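Print this page | E-mail this page

Folding small cloths: speaker notes
Agnese Butkienė, Sallulau housekeeping day, February 2024

Before starting: hand out the cloths, one each. Lights up. Ask people at the back to move forward.

Introduction

Good morning. I run the linen room at Atgate, and my part of the day is the small stuff: hand cloths, face cloths, dusters. Urmas Grīnberga is doing sheets after lunch, so please save sheet questions for him.

We put almost 700 small cloths through the linen room in a week. I used to leave them in a heap in the basket and let people help themselves. In January we started folding them again, and these notes cover how we do it now.

(Pause. Ask who folds at home and who stuffs. Take two or three answers, then move on.)

The table

Clear a space before you bring the basket over. You need room for the cloth opened out, and room beside it for what is already folded.
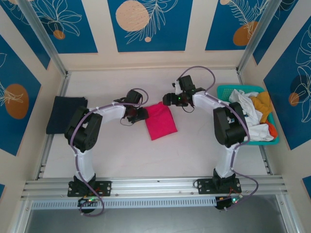
Color is how we sort, and we sort before any folding starts. At Atgate each color has its own shelf, so a cloth that lands in the wrong pile goes to the wrong floor. I like a white tabletop for this work. A bright pink cloth and a dark navy one both show up well against it, and with the navy over to the left and the pink in the middle it is easy to tell them apart at a glance. On our old brown table the navy ones got missed all the time. Ieva Ozoliņš found one under the radiator.

Larger cloths go in a separate pile from smaller ones, even when the color matches. Mixed stacks lean.

The fold

Do this one along with the room. Go slowly.

1. Lay the cloth flat with the care label facing down, toward you. Smooth from the center out with the side of your hand.

2. Bring the far edge to the near edge. Match the corners first - the middle will follow.

3. Fold left to right. Press along the crease once. If it won't lie down, open it and go back to step 2.

4. Check the corners. Look for one that has turned back on itself, with the doubled edge and the stitching showing. Flip it down and smooth over it.

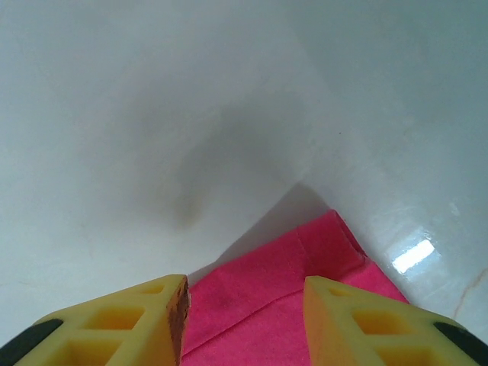
5. Turn the cloth so the closed fold faces the front of the shelf. Stack in 20s, no higher.

(Walk around the tables here. Ott Rebane will take the left side of the room. Allow 8 minutes.)

Questions that usually come up

Fabric softener. We stopped using it on cloths. They soak up water better without it.

Thirds or quarters? We do quarters. The Stamico shelves are deep enough for them. At Mets they fold in thirds and it suits their cupboards, so measure yours first.

Marked cloths. If you see a dark spot while folding, put the cloth aside and look at it in good light. A spot can be a shadow. If it's a stain, it goes back in the wash or down to dusters.

Who folds? Whoever empties the dryer. Anatole Perrin keeps the rota if you want a copy of ours.

Close

Collect the cloths at the door. Count should be 19, plus mine. Coffee is across the hall.

This site uses cookies. By continuing to browse you accept our cookie notice.

Contact Sallulau | Copyright Sallulau | Back to top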